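3.2 Closure quality on the practice pad

Cutting the pad is quick work. Closing it well is where the interest lies, and it is the part of the bench study we most enjoyed reading through afterward. We chose a plain row of interrupted stitches for all closures. Each stitch is tied and trimmed on its own, so a poor one can be scored without dragging down the marks of its neighbors. A running stitch would have been faster, but one slack pass spreads along the whole line and the reader is left guessing where the trouble began.

The pads came from the Judusow range and were used as supplied. Every closure in the set was read for four things: the distance from one stitch to the next, the angle at which the thread crosses the cut, the way the edges meet, and the state of the knot and its tails. The reading sheet was drawn up in June by Gráinne Kavanagh, who had used a longer version in the Grarside teaching sessions. We kept her wording wherever we could, including the phrase "edges lightly kissing," which every reader understood at once and which no formal definition of ours managed to replace.

Spacing was the most pleasing result. In the 82 closures that were read in full, even spacing was the item on which our readers agreed most often, and it was also the one that improved fastest with practice. A row that begins well tends to stay well, as the first gap gives the eye something to copy. Figure 2 shows a closure still in progress, seen from two positions, and it illustrates most of the points that follow.
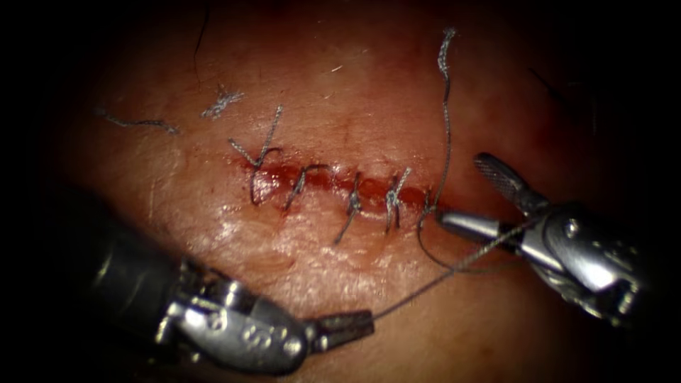
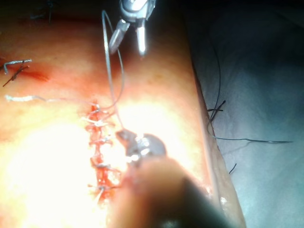

Figure 2. Interrupted closure of a linear cut. Top: four stitches tied, with a further strand being placed at the right-hand end. Bottom: view along the line, with small knots and trimmed ends to the sides of the cut.

Thread angle was harder. The ideal is a crossing square to the cut, and most rows came close to it. When a crossing did lean, the cause was usually a bite taken further along on one side than on the other. A lean of this kind looks trivial on a single stitch, yet it pulls the two edges past each other, and by the end of a long cut the mismatch can be seen without any measuring at all. In 16 closures the readers marked at least one leaning stitch. We had expected these to gather at the ends of the row, where reach is awkward, but they were spread along its whole length.

How the edges meet is mostly a matter of tension. Too little, and the cut gapes between stitches; too much, and the edges bunch up or roll under. A slight pucker at each stitch was accepted under our sheet, provided the edges lay together in between. We think this is the right rule for a synthetic pad, which does not relax the way living tissue does. It is a fascinating material to work on for exactly that reason – it keeps a very fair record of what was done to it. Myklebust pads, tried briefly during setup, were stiffer and hid small differences in tension, so we left them out.

Knots and tails took up more of the readers' time than any other item. Tail length was scored loosely at first, and the two readers disagreed so often that we stopped after 7 closures and rewrote the entry. Under the new wording a tail is scored only for whether it crosses a neighboring stitch or lies inside the cut. Its exact length does not matter. Fraying was noted but not scored, as braided thread will open at the ends if it is handled more than once, and a fuzzy tail says little about how firmly the knot beneath it has been set.

We also kept a free-text column, and it was a delight. Readers used it to mark things the sheet had no place for, such as a loop left standing proud or a first stitch made noticeably larger than the rest. The large first stitch came up often enough that we now believe it deserves an entry of its own. It may be a sensible habit, since the first stitch carries the load until the second is tied, or it may just reflect a cautious start. The present set cannot separate the two.

All scores were entered in Sirnum and checked against the paper sheets, the last of them on Dec 13, 2020. Where the two readers differed on an item they looked at the closure again together and recorded a joint score, and the original marks were kept. Agreement before and after this step is given in the next section, item by item.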